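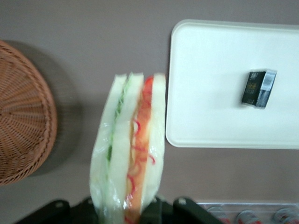
A three-slice sandwich in clear wrap, green on one side and red on the other.

I have been wrapping lunch sandwiches for more school mornings than I care to add up, and the triple-decker is still the one I get asked about most, so let me tell you how I go about it (pour yourself a coffee first!).

Start with plain white bread, three slices, and butter every side that will touch a filling, right out to the crust. Keep the green things in one layer and the tomato in the other. I used to pile it all together and by noon the middle slice was mush, poor thing. Tomato goes on a paper towel for 9 minutes with a pinch of salt, and you'll be surprised how much juice comes out.

Now the wrap. Tear off a piece longer than you think you need, set the sandwich in the middle, pull the near side over snugly, then the far side, and tuck the ends under like you would on a birthday present. Cut it after wrapping, straight through the plastic with your bread knife, and then put a second piece around each half. My neighbor Knut Kramer taught me that one on a long drive out to Zelitz, and I've done it that way ever since.

If you're packing for a picnic, stand the halves upright in the basket with the cut edge up, so everyone can see which filling they're getting. They keep nicely in the fridge for 12 hours, but leave out the cucumber if you make them the night before.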